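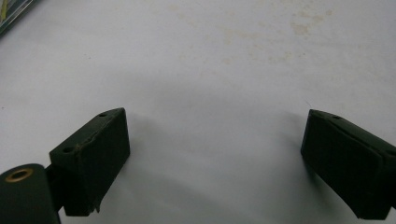 One reader wrote in to ask why milk is white when water, the main thing in it, is clear.

## White or clear?

The answer is scattering. Light travels in straight lines until it meets a different material. Milk contains tiny drops of fat and clumps of protein. Each one knocks light off its path, and after many knocks the light comes back out in every direction. All the colours are mixed together, and your eye reads the mixture as white.

Clear materials scatter very little. A clean pane of window glass can pass 90 per cent of the light that reaches it. Most of the rest bounces off the two faces, so the edges and rims of clear things often show up best.

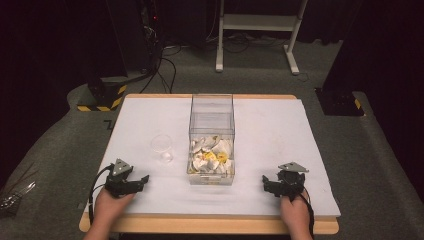
*Clear plastic box and drinking glass on a white surface.*

### Try it

1. Fill a glass with water and look through it at a printed word.
2. Add 5 drops of milk and stir.
3. Look again. Keep adding drops until the word disappears.

Crushed ice works the same way. A solid block can be clear, but crushing it makes hundreds of new surfaces, and the pile looks white. Snow is white for this reason too.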